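The Rule Book by the Door
What one small shop learned from writing down how its robots should behave
4/28/22

I should admit up front that I love a good rule book. Give me a laminated sheet on a wall and I'll stand there and read it while everybody else goes on to lunch. So when Siham Obeidat told me that the folks at Trulto had spent most of a winter arguing over a house standard for their robot arms, and that it had grown to 80 numbered rules before anyone thought to stop, I asked if I could come read it.

She said yes, and then she said I'd be disappointed, because they'd cut it to 50.

I wasn't disappointed. I drove out to Brerberg on a gray morning with a bad coffee and a new notebook, and she met me at the door in socks (shoes with grit in the treads come off at the mat, rule 3). Siham runs the cell floor at Trulto, which makes small packing setups for gift shops and food sellers, the sort of places that send out fruit and a bottle of something in a nice box. She came to it from a commercial bakery. She told me that a bakery is all rules too, only you learn them by getting burned.

The binder hangs on a hook by the door. I'd pictured something thick and legal. It's a school binder with big type, and every page has one rule, a sentence or two on why it's there, and the initials of whoever asked for it. If your initials are on a rule you have to defend it once a year, out loud, in May. If you can't, out it goes. I wish my homeowners' association worked like this!
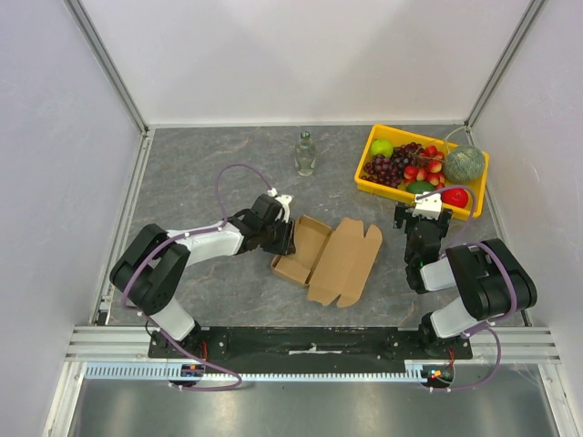 Rule 11 was the one I'd come for, because Siham had mentioned it on the phone and I'd been chewing on it for a week. It says that anything left inside the enclosure during a run has to be on the layout card, and the layout card has to be out where people can read it. I'd assumed that everything but the box would simply be banned. But a packing job has stuff in it, and the rule is written for that. The yellow crate of fruit toward the back right is on the card, and so is the clear bottle standing behind the carton, with open table around it. That open table is its own rule (number 12, Siham's initials) and people grumble about it, because it's so tempting to park one more thing there. A pen. A roll of tape. Your phone, if you're me.

I asked what happens if something is in there and it isn't on the card. "Then you're not running," she said, and turned the page.

There's a whole section on hoses and cables, and I'll confess I'd planned to skip it. I'm glad I didn't. The first draft just said to keep them tidy, and Siham hates that word. Tidy to whom? A cable tied down flat looks lovely on an arm that's standing still, and then the arm reaches for something and there's no slack left. So the rule now says you move each arm by hand through its longest reach, power off, and look at every bend on the way. You do it after any change to the tooling, and you sign for it. It takes a few minutes. Siham makes new people do it twice, once talking and once silent, and she swears they find more on the silent one.

Then there's the part on two arms sharing a job, and this is where the arguments got loud. One arm is easy enough to write rules for. It has a reach, you draw a line past the reach, and you stay behind the line. Two arms can get in each other's way, and they can also pull on the same thing from two sides, and cardboard doesn't complain until it rips. The people at Salameh, a box maker that supplies Trulto and had somebody sitting in on the drafts, wanted a flat ban on both grippers holding a blank at once. Siham wanted it allowed, with limits. They went around on that for three meetings.

The limits won. As it stands now, two arms may share a blank only at low speed, only with a force limit set on both sides, and only where the written steps say which arm leads. The other one follows. If the leader stops, the follower stops too, and it does not let go on its own. I had to have that last bit explained to me. My instinct would be to drop everything and back away, and Siham said yes, that's everybody's instinct, and it's how you get a half-folded box in a place you didn't plan for.
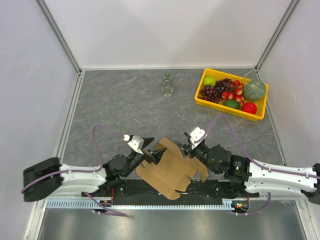

Both grippers on one box blank, the kind of shared hold the Trulto rules spend four pages on.

Folding, by the way, is hard. I tried one of the blanks at Siham's desk and managed to get a tab in the wrong slot, take it out, and put it back in the same wrong slot. There are score lines to tell you where to bend, and I still had my doubts. So I had some sympathy for the rule that says a bad fold gets thrown out and never reworked by the arms. A person can take it home for the recycling (I took mine).

What I liked best was the logbook. Every stop gets a line, including the silly ones. The last entry when I visited was number 2337, and it read, in full, "stopped to ask a question." I asked Siham if that was really worth writing down. She flipped back through the pages and showed me a run of stops from one month that all had the same question in them, about which way the card should face. That's how the card got a big arrow on it.

She does have complaints. The rule on cleaning the table says "at the end of the shift," and it doesn't say whose shift when two overlap. The rule on visitors was written with tall people in mind – the line you're meant to stand behind gives you a fine view if you're tall, and I am not. And there's one near the back, number 47, about naming the program files, that she thinks will get voted out next month. The initials on it belong to a man who moved to Gasar last fall, and no one else seems ready to stand up for it.

I asked what she'd tell another small shop that wanted to start a binder of its own. Read the official standards first, she said, and do what they say, because a house rule sits on top of those and never replaces them. Do a proper risk assessment and get help with it if you haven't done one before. After that, write down the things you already tell new people on their first day. She got 75 of the first 80 that way, just by following herself around with a notepad.

Then she handed me my shoes, and I read the sheet by the mat one more time while I tied them. Rule 4 is about umbrellas.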